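Studio Notes, 01/12/2024

Grurkelen gets its first big outside playtest, and we have so much to tell you

If you've been with us since the Jerkwood days, you know we like to keep a game close to our chests until it stops falling over. Well, Grurkelen has (mostly) stopped falling over! Last month we opened the doors of our Bekville office, put the kettle on, and let people who had never seen a minute of it play the whole first region from start to finish.

For anyone new to the list, Grurkelen is a turn-based trading and exploration game for 2 players who share one riverboat. One of you steers and reads the charts, the other runs the hold and does the haggling, and you can't see each other's screens. You have to talk. That was the whole pitch back in May, when it was still a paper map and a bag of buttons, and it's still the part we love most.

The playtest build tracks every trade, and by the time we locked up for the night the tally stood at 2210. We had expected people to spend most of their time on the river and dip into the markets when they ran low on fuel. They moved in! One pair spent 70 minutes in the second port, buying salt and selling it back to the same stall in smaller and smaller lots, and came out ahead. We've fixed the salt thing. We were a little sad to do it.

The chart screen was a tougher story. Depth markings that seemed perfectly clear to us were read upside down by more than one crew, so a lot of boats ended up on sandbars while the person at the wheel insisted they were in deep water. The new version shades the shallows and adds a small lead-line sound that drops in pitch as the river gets deeper. It already feels so much better. Play it with headphones if you can, the audio in the reed channels is lovely.

We also have a name for the engine tools we've been building alongside the game. They're called Abubakar, and they handle the part of our work that used to eat whole afternoons: how cargo stacks, slides and settles when the boat takes a hard turn. In the early builds every crate was a perfect cube, and it looked fine until you put a coil of rope next to it. Now each item has its own weight and its own way of tipping, and a badly packed hold will punish you for it.

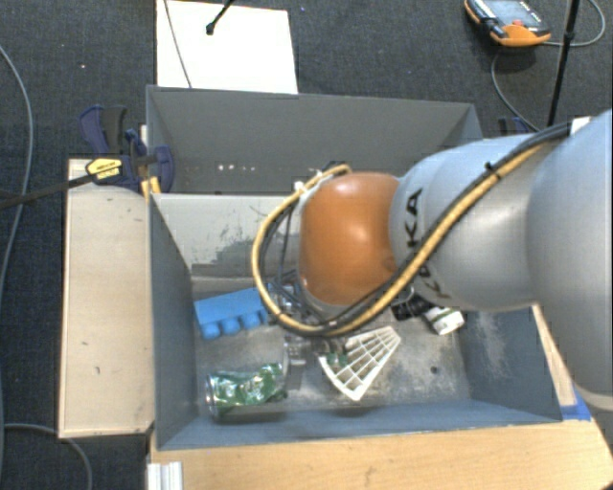
The cargo update also means saves from the old build won't carry over. Sorry about that, especially to those of you with a full set of lanterns. Everyone who had access before keeps it, and you'll find the new build in the same place as the last one. Delete the old folder before you install, or the game will try to load both sets of port data and you'll get a river with no water in it.

Next up is the second region, which has locks, tolls and 5 new ports, including a floating one that won't be where you left it. The music for it is half done. We're also working on a way to play with someone in another town, with voice chat built in, and it will go out to newsletter readers first.

If you want a spot in the next test, reply to this email with the word "riverboat" and tell us whether you'd rather steer or haggle. Pairs are welcome, and solo sign-ups will be matched with a crewmate on the day.

See you on the water!
The Grurkelen team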